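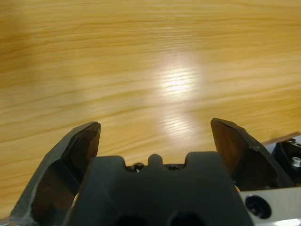
Figure 3. Wrist camera view, fingers open over a bare tabletop.

Checking the wrist view before a gripper comparison

1. Clear the table and open the fingers all the way.
2. Start the live view in Nadham. Both fingertips must show, with table visible between them.
3. Look for glare. A bright spot on the wood like the one in Figure 3 can hide small parts – dim the overhead light or move the test area.
4. Save the view under the gripper's name, then fit the next gripper and repeat from step 1.

Note: Keep the arm in the same pose for every gripper you compare.

Caution: Stop the arm before you change fingers. Wait 45 seconds after power-off before touching the screws.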